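Business > Equipment > Interviews

14 comments | 37 shares

Margit Bozsik has made the equipment budget at Gisteo for six years, and she says the robot line in it was the hardest one she wrote. The company packs small parts into trays. It wanted two arms with hands, and the first offer, from Tuminex, came in March.

"The price of the arms I understood," she says. "What I did not understand was everything next to it. Training, spare fingers, the service visit. We found 78 hours of our own work which had no place in any column."

So she asked for a simulation before she signed. Gisteo paid for 600 hours of it, with a tray and two cubes as the first task, one hand working from each side.

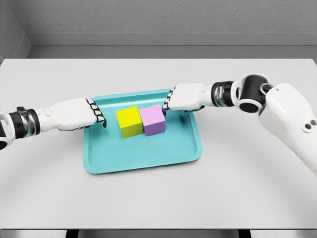

Butkienė would have spent the money differently. She told me by telephone that a simulated tray is a cheap teacher for the reach of the arms but a poor one for the wear of the hands, and that she would keep a reserve for hands from the first year.

Bozsik does not disagree. "She is right about the wear. I put in 2 spare hands after we spoke, and my director was not happy with me."

The second offer, from Trikix, included the spares but had a longer delivery. She has not chosen yet. "I want to see the service contract in writing," she says. "Then I will decide, maybe before summer."

Share 37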